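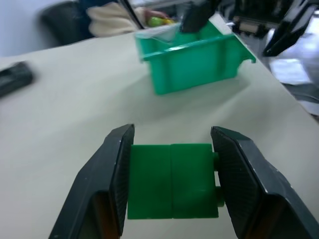 *Green block between the finger pads, teal bin behind – wrist view.*

# Gultovlow

Welcome, and thanks for stopping by! Gultovlow is the brick-sorting set from our shared workshop at Girden, where two arms have been living on one cream tabletop since January. The job is simple to say and a good deal fussier to do: pick a toy brick off the table and get it into the bin.

## What's in it

- 188 episodes, of which 30 are held back for testing
- wrist views and one overhead-ish view looking down the table
- joint positions for both arms, plus gripper opening
- a plain text note per episode (do read these, some of them are rather chatty)

We left the table as people leave it – bowls, cloth, whatever had been put down at the back – and you'll find the bricks in loose piles, with no neat rows laid out for the arms.
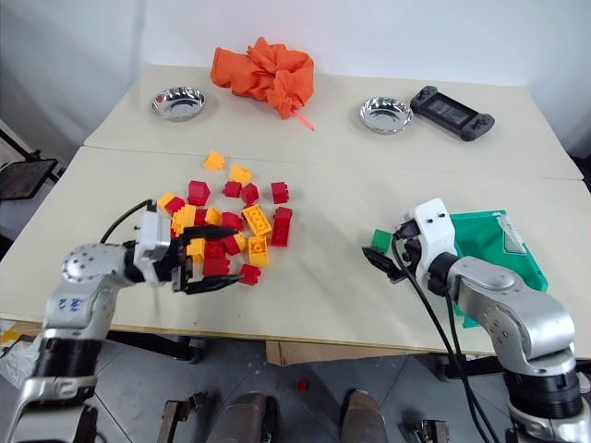 *Both arms at the table: left at the red and yellow bricks, right with a green block by the bin.*

## Getting started

Unpack the archive next to the `hanrahan` folder, which holds our loader, and run:

```
python hanrahan/load.py --set gultovlow --split train
```

If memory is tight, add `--chunk 200` and go make a cup of tea.

## Things to know

Wrist views blur when the arms move quickly, and we kept those stretches in. Small bricks can disappear behind the finger pads, so check the table view before you decide a pick has failed. The older `clernex` calibration file still loads, but it's a little off for the right arm – please use the new one.

Questions, fixes and stories from your own bench are all very welcome. Open an issue and Gyula Deák will get back to you, usually on a weekend.

Last updated November 30, 2018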